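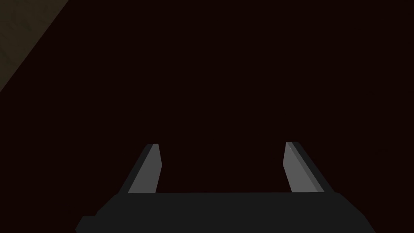

Otakar Sýkora

G'day, and thanks for clicking through to the page most people skip. I'm Otakar, I own Plellberg Bread, and I also mop the floor. My wife reckons an About page should be short. She's probably right, but she's at her sister's, so settle in.

I didn't grow up wanting to be a baker. I was a fitter and turner at Willeck for most of my working life, and I baked on weekends because you couldn't get a decent rye anywhere near us. My grandmother made a dark caraway loaf that weighed as much as a house brick and lasted the week. I spent years trying to get it right from memory (she never wrote a thing down, and neither did Mum) and gave away the failures to the neighbours, who were very polite about it. Then they stopped being polite and started asking for two.

When Willeck closed the workshop I had a payout, a sore shoulder and a second-hand deck oven sitting in the garage under a tarp. The old fish and chip shop on the corner was up for lease. It took weeks to get the smell out! We opened in November with one kind of loaf and a card table for a counter, and sold out by smoko. The next day it rained and we sold hardly any. That's bread for you.

These days we do a fair bit more. The rye is still the one I fuss over. It comes in two sizes, and the 650 gram loaf is the one I'd tell you to start with. There's a wholemeal tin loaf for school lunches, a white sourdough, and a seeded one that Nouri talked me into. Nouri is the cafe across the road, and they take 80 rolls off us every morning before it's light — their egg and bacon roll is worth crossing over for, and no, they don't pay me to say so. At Easter we do hot cross buns, proper sticky ones with too much fruit. If you've missed out this year, sorry, I did warn everybody.

Our starter is called Trokau. My daughter named it when she was six and won't explain where the word came from. It lives in a bucket on the bottom shelf of the cool room and it wants feeding 365 days a year, Christmas included, so we've never had a long holiday as a family. It has been to Bright in the back of the ute, strapped in with an occy strap. If you'd like some to take home, bring a clean jar with a lid and ask at the counter. We don't charge for it.

A few things people ask. Yes, we slice, but the rye needs to sit a day first or it gums up the blade. No, we don't do gluten free. The flour gets into everything in here and I'd hate to crook somebody. Yes, you can ring and put a loaf aside, only please do come and get it. Dogs are fine out the front, where there's a water bowl and a hook for the lead.

I run a Saturday-style beginners' class now and then, four people at a time around the big bench. You'll go home floury, with a loaf to bake in your own oven and a sheet of notes I've finally typed up properly. Dates go up in the shop window first and on here when I remember.

If you're after a big order for a club or a wedding, give me a week. The most we've done in one go is 400 dinner rolls, and I'd do it again, but I'd want more sleep beforehand. Come in and say hello. I'm the one with the pencil behind his ear.

Page last updated April 8, 2023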